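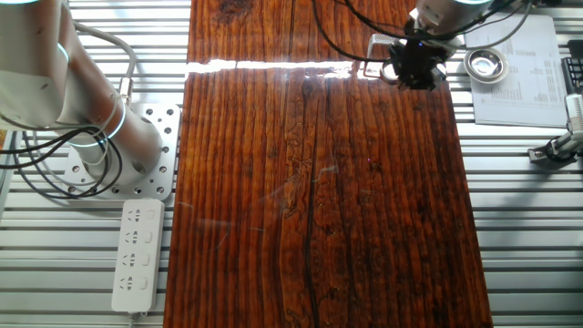
Mirstead Speaker Bios

958 short biographies of people who spoke at security policy conferences, one per line, in plain text.

Fields: name, title, employer, country, bio. Former employers are in the bio, usually all of them.
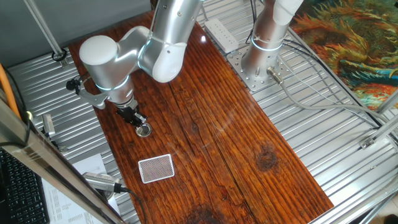 Known issues: 150 records call the speaker "a leading expert" and don't say in what. We left these alone. 2 bios are the same man at different ranks – keep the later one.

Last updated 16 January 2023. Next pass in September, if the bios get any shorter.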